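Kurnau Wood Surface Descriptions

Version 3, released 21 Jan 2019
Maintained by Lewis Cairns and Ruaridh Carnegie

Summary

Kurnau is a text-only set of 2612 short descriptions of wood surfaces on used furniture, with a controlled code for each. It was built to test search in secondhand listings, where the same finish may be called "honey," "golden" or "medium brown" by different sellers. Records are in English.

Sources

Descriptions came from two listing archives, Clanar and Wovis. Clanar text was typed by sellers and is left as written, spelling errors included. Wovis text was entered by warehouse staff from a fixed form and is shorter. Records copied word for word between the two archives were merged, and the Wovis ID was kept.

Files

records.csv: one row per description
codes.csv: the code list, with definitions
baird_map.csv: mapping from our codes to the older Baird list
CHANGES.txt: edits by version

All files are UTF-8 with Unix line endings. Fields containing commas are quoted.

Fields in records.csv

id: string, stable across versions
source: clanar or wovis
text: the description, with prices and contact details removed
part: top, leg, door, drawer, frame or other
tone: code for overall color
grain_dir: long, cross, mixed or none_stated
marks: zero or more codes, separated by semicolons
coder: A or B

Coding

Each record was coded once by one person. A sample of 80 records was coded by both, and disagreements were settled by discussion before the rest were done. Most of them concerned tone, mainly the line between brown_warm and brown_red. The code list has 18 tone codes. Species is not coded, as sellers often guess it.

Changes in this version

The code "streak" was split from "grain_strong." The value none_stated replaces empty cells in grain_dir. A faulty join that had shifted the part field in the August build is fixed. Users of that build should reload records.csv in full.

Known limits

Tops are overrepresented. Painted pieces are almost absent from Wovis. Clanar sellers rarely mention damage, so a missing marks code should not be read as a sound surface. The Baird mapping is many-to-one and cannot be reversed.

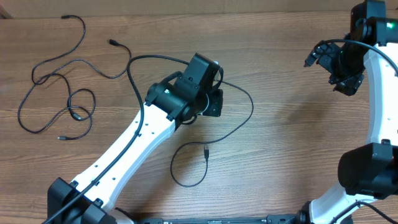

Tone and grain direction are coded separately, and neither should be inferred from the other. Tone takes the overall color of the part; local variation goes in marks. The tabletop in the photo would take brown_warm for tone and long for grain_dir, with streak and knot in marks for the fine lines and knots in lighter and darker browns. A darker band near one edge is entered as band_dark, even when slight. Corrections should quote the record id and the version number.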